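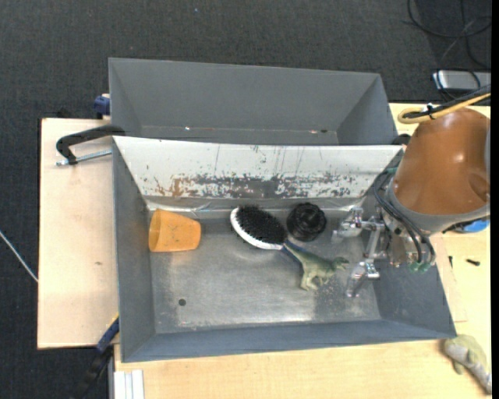
The old grey bin, mid-sort. Orange cup on the left, hairbrush in the middle.

I have a new favourite way to tidy up, and it's a scuffed metal bin! Rasha Khalaf was clearing out her shed in October and asked if I wanted a pair of them, and I said yes before she'd finished the sentence (I always do). They've lived on the workbench ever since, one tucked behind the other, and everything that's in the wrong room goes into the front one until I can face putting it away.

I love how beaten up it is. The white paint on the sloping bit at the back is scraped right through in a big ragged band, and there's a strip of clear tape along the bottom edge that I've decided to leave alone. Jad keeps offering to sand it all back and give it a fresh coat of grey. No thank you! I like the scratches – they're half the reason I wanted it.

My rule is five minutes before dinner, whatever is in there. The cup goes back to the kitchen, where orange is the only colour the kids will drink from at the moment. The brush goes to the bathroom drawer, and I'm giving it a proper wash first, bristles and all, in warm water with a drop of shampoo. Toys go to the basket by the couch.

Next job is the hall cupboard, which has 100 odd socks in it if it has one. Rima has promised to come over and help, and I've promised her lemon slice, so I'd better go and find the baking tin.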